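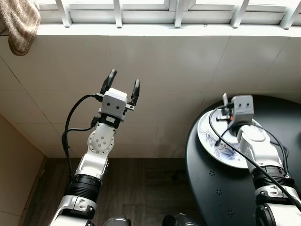
White arm with open gripper, black cable on the left

Bikden Help Desk
Subject: Deposit charged four times on group stays, Dakholm lakeside cabins
Opened: August 4, 2024
Opened by: Algirdas Luik, Dakholm
Assigned to: Žydrūnas Venckus
Priority: High
Status: Closed

Message from Algirdas Luik

Good morning,

I am writing about the security deposit in our booking page. We have 6 cabins by the lake and we rent them one by one or together. The deposit is 1,000 kronor for each reservation, not for each cabin. It was like this since we opened our account with you and it worked without any problem for families and couples.

Yesterday a guest called me and she was quite upset. She reserved four cabins for a birthday weekend, everything in one reservation, and the page took 4,000 from her card as the deposit. In the confirmation e-mail it is still written that the deposit is 1,000. So she has one number in the mail and another number in her bank, and I could not explain it to her.

I looked in Settings, then Payments, then Deposits. The field says 1,000 and the choice below it says "per reservation". I did not change anything there this summer. My colleague at the reception also did not.

What I tried already:
I saved the deposit settings again without changing them.
I logged out and logged in with a different browser.
I made a test reservation for one cabin. The deposit was correct.
I made a test reservation for four cabins. The deposit was 4,000 on the payment step, and 1,000 in the summary on the right side.

Please tell me also how to return the money to the guest. I do not want to press Refund before I know if it will cancel her stay, because these are the last free cabins for her dates.

With kind regards,
Algirdas Luik

Reply from Žydrūnas Venckus

Hello Algirdas,

Thank you for the clear description, the two test reservations are very helpful. Please do not use the Refund button on the reservation page for now. It returns the full payment and it opens the dates again for other guests. There is another way, I will write it below.

To return only a part of the deposit:
Open the reservation and go to the Payments tab.
Find the line with the name Deposit and click on the three dots at the end of it.
Choose "Adjust amount", write 1,000 and confirm.
The difference goes back to the card. The stay is not touched.

I have some questions about the rest. Do you sell the cabins also through a partner? And did you create any package or group offer lately, even one which is not published yet?

Žydrūnas

Message from Algirdas Luik

Hello Žydrūnas,

The adjustment worked as you described. The reservation is still confirmed and I called the guest to tell her. She was kind about it in the end, but she asked me to send her a new confirmation on paper, so I will do that too.

About partners: yes, we are connected with Turketent. They rent out the big tents on the meadow next to us, and their guests can add a cabin when the weather is bad or when the grandparents do not want to sleep in a tent. The connection exists from last year. We have no other partner for the rooms. Breakfast comes from Antoniadis, the bakery in the village, but this is only an extra which the guest can tick, and it has no deposit.

About packages: I made one called "Whole shore". It is for companies who want all the cabins. It is a draft, I did not publish it. Can a draft make this kind of problem?

Algirdas

Reply from Žydrūnas Venckus

Hello Algirdas,

It should not, but I think that it did. When you save a package, the system asks how the deposit must be counted inside of it. In your draft the answer is "per unit". This was probably selected by default and it is easy to overlook, the field is quite far down on the page.

I copied your settings to our test account and I see the same behavior as you. With the draft present, every reservation with more than one cabin takes the rule from the package on the payment step. The summary box and the e-mail read the rule from the general settings, so they show the correct number. With the draft deleted, both places show 1,000.

The connection with Turketent and the breakfast extra have no influence. I switched them off one after another in the test account and the result stayed the same.

Could you please do this:
Open Packages and then Drafts.
Open "Whole shore" and change the deposit to "per reservation". Save it.
Make one more test with four cabins.
If you can, do it also on a phone, the payment page there is a separate one.

You do not need to delete the package. I will pass the error to our developers, a draft must never be used for a real payment.

Žydrūnas

Message from Algirdas Luik

I changed the field. On the computer the deposit is now 1,000. On the phone it was still 4,000 the first time. After I closed the page and opened it again it was 1,000 also there.

Now I worry about the older reservations. Can you see how many guests paid too much? I can go through them by hand, but in August I have not so much time for this – most days I am outside with the boats until evening.

Algirdas

Reply from Žydrūnas Venckus

The phone page keeps the old prices in memory for a short time, so what you saw the first time is expected.

I made a list of all reservations with more than one cabin which came in after the draft was saved. There are 11, with the birthday group included. You will find the list in your account under Reports, with the name Deposit check. In the last column is the amount to return.

If you agree, I can make the adjustments from our side, and each guest receives a short message. The text would be: "We have corrected the deposit for your stay at Dakholm. The difference will be returned to your card. Your reservation has not changed." You can write your own text if you prefer.

Žydrūnas

Message from Algirdas Luik

Yes, please do it. The text is good, only please add our telephone number at the end. Some of our guests are older people and they like to call.

One guest in the list has already left and her deposit was returned in full at check-out. Please skip her, it is the last line.

Algirdas

Reply from Žydrūnas Venckus

Done, and the last line is skipped. The telephone number is in the message. The money is normally on the card after a few working days, it depends on the bank.

Internal note, Žydrūnas Venckus
Cause: deposit rule of an unpublished package used at checkout for reservations with several units. Reproduced in the test account. Handed over to the payments developers. Until it is repaired, ask the owners with draft packages to check the deposit field first.

Message from Algirdas Luik

Two guests called and both of them have the money back. You can close the ticket. I will publish "Whole shore" in the autumn, and I will write to you before if something in it looks strange.

Ticket closed by Žydrūnas Venckus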